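Print | E-mail

Paid operators wanted for gripper comparison study
Posted 4/27/26

Tendura is looking for 8 people to operate two-arm robots in a side-by-side test of grippers at our Brorkholm site. No robotics background is needed. You will be trained on your first day and paid for the training.

The work is repetitive and takes patience. You guide a pair of arms through short handling tasks at a table, mostly with clothing: picking up a shirt by one edge, folding it, moving it, unfolding it and starting over. Each task is done with several gripper types, including long-fingered and compact ones, and sometimes with a different type on each arm. After each run you fill in a short form on how the grip felt to control and whether you had to try again.

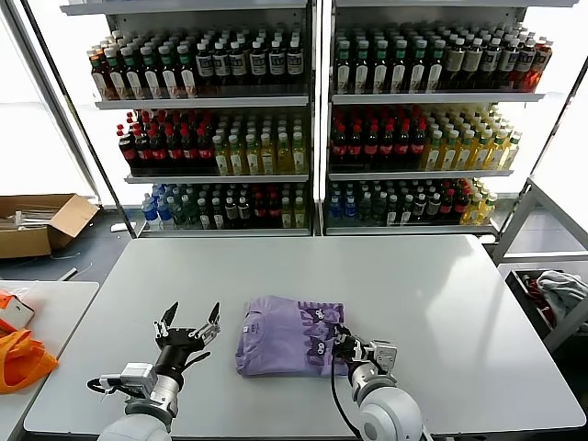 A full set is 103 runs, spread over several sessions. A session lasts 180 minutes, including two breaks. Two controllers are being compared as well, a hand-held one and the Varolness leader arms, and everyone will use both. Please don't apply if you can only make one or two sessions. We need the same operator to finish the whole set or the results can't be used.

You should:
- be 18 or older
- be able to stand for most of a session
- have normal or corrected vision
- be comfortable following a written procedure word for word

Left-handed people are especially encouraged to apply, as our last group had very few. If you have operated robot arms before, say so in your application and tell us which kind. It won't rule you out.

Pay is $51 per session, sent at the end of each week. Parking is free behind the Babić building. The study runs through December, and operators who finish early may be offered further work on the camera placement tests.

To apply, send your name, the hours you are free and a few lines about yourself to Eylül Kaplan, study coordinator. Technical questions about the arms or grippers go to Blagoje Hoxha in the test lab.

Print this page | E-mail this listing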